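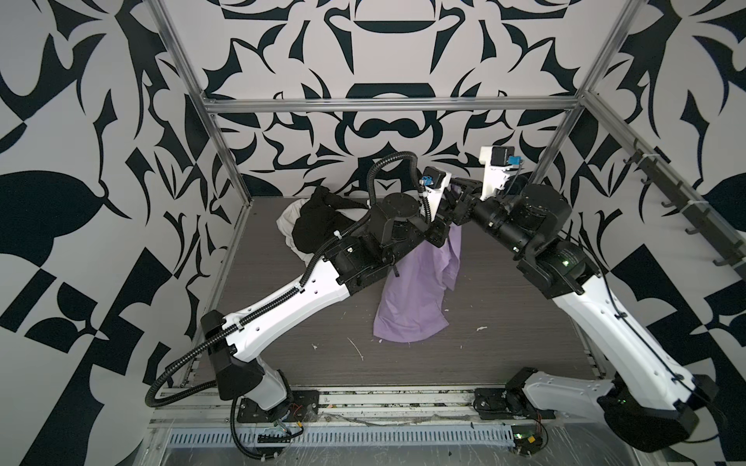
Posted by Hongmei Bai, Wunivar Garment Care, November

We are looking for people to join our folding and sorting work at Wunivar. The work is with clean clothes and small textiles: T-shirts, baby wear, pillow covers, light scarves. Most pieces are thin and soft, in plain colors such as light purple, and they wrinkle very easily. We need persons who have patience with cloth.

What you will do

You take one piece from the pile, find the hem, open the piece flat on the table and smooth it with the palm of your hand. Then you fold it to the size of our card and put it on the correct stack. Pieces with a stain or an open seam go to the Hatard shelf and are written in the notebook. One shift is 300 pieces in normal season and 400 before the holidays. We teach you the two folds we use, the Sternlow fold for tops and the long fold for everything else.

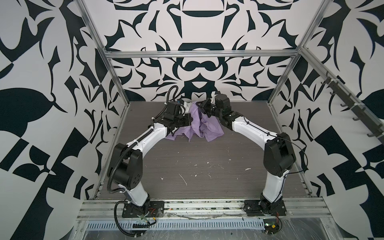
Lavender cloth on the work surface, bunched in a heap.

Who can apply

You don't need experience in a laundry or a shop. You should be able to stand for most of the shift and keep your hands clean and dry, without hand cream. Rings and long bracelets must be taken off before work, they pull threads. Please tell us if you have an allergy to cotton dust or to washing powder. Left-handed people are very welcome, we have a table arranged for them.

Hours and pay

The shift starts at 7 in the morning, with a paid break of half an hour. You can choose two, three or four shifts in a week. The first 2 shifts are training and they are paid the same as the others. Pay is told at the first talk and depends on how many shifts you take.

How to apply

Write a short letter to Hongmei Bai at the Wunivar office, Mao Building, second entrance. Please write which mornings you are free and from when you can start. A long resume is not necessary. We answer every letter, also when the places are already full.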